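Trellside Demonstration Cell
Operator Guide for Visits and Open Days

Section 6. Running the coaster and mug demonstration

6.1 Before you read this section

This section is for the operator and the host of a visit. It supposes that the cell is already installed and calibrated by Section 3, and that you have passed the short training with Antonina Chornovol or Sebastian Enache. If you did not have the training, please do not run the cell with visitors in the room, also when a trained colleague is available by phone.

The demonstration takes two people. The operator stays at the control desk and does not leave it while the arms have power. The host stands with the visitors and speaks. In our first year we tried it with one person, and the person was always turning the back to one or the other.

In the text, "left arm" and "right arm" are as seen from the front of the cell, where the visitors stand.

6.2 Preparing the room

1. Open Room 107 at least one hour before the first group. The ventilation needs this time when the room was closed over night, especially in February.

2. Put the floor tape at 900 mm from the front rail. The old tape from the school visits is closer than this. Remove it if you still find it.

3. Switch on the ceiling lights, all rows. Close the blinds fully. Direct sun on the work surface makes the wrist cameras too bright and the marble pattern gets lost.

4. Check that the floral panels on the walls of the enclosure sit flat. If a corner has come off, press it back with the double tape from the drawer.

5. Wipe the work surface with the dry cloth. Small crumbs from the fiber coasters collect on it. They do no harm to the arms, but visitors look at a clean surface with more trust.

6. Place the visitor screen on the right side of the cell and connect it to the port marked VIEW. Do not use the port marked SERVICE, it shows the log window with the names of the operators.

NOTE: The cell has no front window. The tape on the floor and the host are the only barrier for visitors. Please take it seriously with small children.

6.3 Laying out the objects

The objects are kept in the two gray boxes under the desk. Take out the tray, the coasters and the mugs. The kettle is optional and is used only for the tray exercise (6.6).

1. Put the tray down first. It may be straight or diagonal to the front rail. The program finds it in both cases.

2. Spread the coasters on the open surface with a little space between them. One finger of space is sufficient for the round wooden ones. The woven ones need two fingers, because the gripper comes down with open jaws and the edge of the rope is soft.

3. Lay the coasters flat if you want the simple program. For the longer program you may stand one of the wooden coasters on its edge. Only one.

4. Put the mugs in the tray for program A. For program B, put part of the mugs already on coasters, as you wish.

5. Turn every mug so the handle is not touching another mug.

CAUTION: All mugs must be empty. Not water, not tea for the photographers. The motor joints are not sealed against liquids, and the circuit boards near the bases are open.

CAUTION: Do not exchange a coaster for a glass one from the kitchen. The grip force is set for the objects in the box.

Orest Symonenko keeps the spare mugs. If one is broken, write it in the cell book with the color, and he brings a new one of similar height. Taller than the box is too tall.

6.4 Starting the arms and the view check

1. Ask all persons to stand behind the tape. Say it aloud, also when everybody is already behind it.

2. Turn the main key to ON and wait for the message ARMS READY on the control desk.

3. Press HOME. Both arms go slowly to the rest position. Keep one hand near the red stop button during this movement.

4. Choose SHOW > WRIST VIEW on the desk. The picture from the small camera at the gripper appears on your screen and on the visitor screen.

5. Choose POINT AND HOLD and touch one coaster in the picture. The gripper goes down over this coaster and waits there. Compare your screen with Figure 6-1.
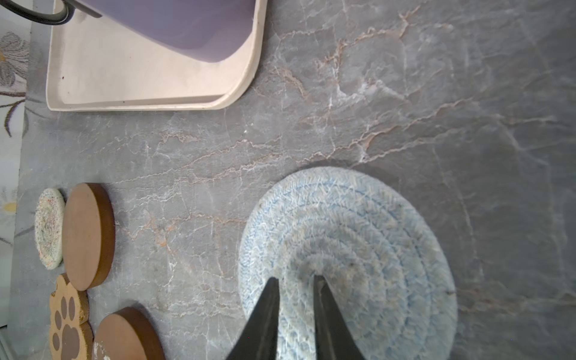

Figure 6-1. Wrist view during the check. The two black fingers must be visible over the chosen coaster, in this case the blue and off-white woven one.

6. Look at both fingers. A narrow gap must be visible between them. If you see only one finger, or the gap is completely outside of the coaster, press HOME and repeat step 5. If it is still wrong the second time, go to 6.8.

7. Press RELEASE HOLD. Repeat the check for the other arm.

NOTE: In the wrist view the fingers look very large and the objects at the side look cut. Visitors often ask if the camera is wrongly mounted. It is not. The host can explain that the robot sees its own fingers in the same way as we see our hands when we hold a book near the face.

NOTE: The veins of the marble pattern are a good test of focus. If you cannot see the fine lines, clean the lens with the blue cloth, not with paper.

6.5 Running the mug program

The mug program is the part which visitors come for. One run lasts long enough for the host to tell the whole text of Appendix C, if he or she does not hurry.

1. Confirm that both arms are in the rest position.

2. Choose PROGRAM > MUGS > A or B. The desk shows the layout as the cell understands it. Each mug has a yellow circle and each coaster a green one.

3. Compare the circles with the real objects. The clear coaster with pressed flowers is the most difficult for the cameras and its circle can be missing. In this case move the coaster a little, with arms switched to PAUSE, and press SCAN AGAIN.

4. Give the sign to the host.

5. Press START. The arms share the work. Normally the left arm takes the tray side and the right arm takes the back of the surface, but they can cross over to the other half when it is free.

6. Keep your eyes on the arms and not on the screen. The host looks at the visitors.
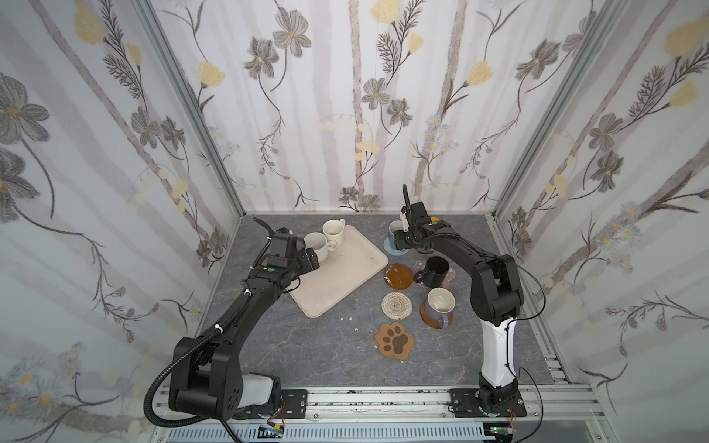 Figure 6-2. Mug program seen from the visitor side. Left arm at the tray, right arm over the mug on the blue coaster.

7. When the desk shows RUN FINISHED, press HOME and wait until both arms are still. Only after this the host may invite visitors to come one step nearer, up to the second tape.

CAUTION: The black cables make wide loops outside of the arms. They move faster than one expects. Never hold a phone or a tablet over the front rail to make a better video.

If an arm stops with a mug in the gripper, do not take the mug with the hand. Press PAUSE, then OPEN SLOWLY. The gripper goes down to the nearest flat place and opens there. Gebremedhin Wolde had the idea to show this function to visitors on purpose, and for technical schools it is now a fixed part of the visit.

6.6 Tray exercise with the kettle (optional)

1. Put the kettle in the tray with the handle free above it. It must be empty and dry, without its cable.

2. Leave the mugs in the box for this exercise.

3. Choose PROGRAM > TRAY. The arms sort coasters beside the tray and must respect the kettle as an obstacle.

4. Stop after one run. Two are too slow for a general public.

6.7 What visitors may do

Visitors may choose which coaster is used for the view check. They tell it to the host, and the host tells it to the operator. In our experience the paw-shaped one is always chosen by children, so put it where both arms reach it.

Visitors may lay out the coasters for the next run when the main key is OFF and in the hand of the operator. Two visitors at one time, not more. The operator then checks the distances by 6.3.

Visitors may not press START, also not with the operator beside them. For the guests from Jetemberg and Staltetti the same rule applies.

The group list (form 61) must be signed before the first START. Keep it in the folder at the door.

6.8 If something goes wrong

Message 804, VIEW LOST: the wrist camera gives no picture. Press HOME, turn the key OFF, check the small plug on the wrist, start again from 6.4. If the message returns, continue with the other arm only and tell the visitors simply that one arm has a pause.

Gripper beside the coaster in the view check: usually the tray or the surface was pushed. Run ALIGN SURFACE from the service menu. Visitors can stay and look, it is slow but safe.

Mug falls over: press PAUSE. If it lies still, let the host say what happened and stand it up with key OFF. If it rolls, use the red button.

Coaster hangs on the finger: this happens with woven coasters whose rope is already fluffy. Press OPEN SLOWLY. Take this coaster out for the rest of the day and cut the loose fibers with scissors.

Red button was pressed: turn the key OFF, wait for the desk to go dark, and start again from 6.4 step 1. The view check cannot be left out.

6.9 After the last group

1. Press HOME, turn the key OFF, and bring the key to Lukian Karpenko in the Zakharchenko wing. Do not leave it in the desk.

2. Put mugs and coasters back in the boxes. Wooden coasters go at the bottom.

3. Leave the tray in the cell.

4. Write in the cell book the number of runs, each message you had, and the questions you could not answer. The answers come into Appendix C at the next revision.

For the cleaning of the arms, see Section 7.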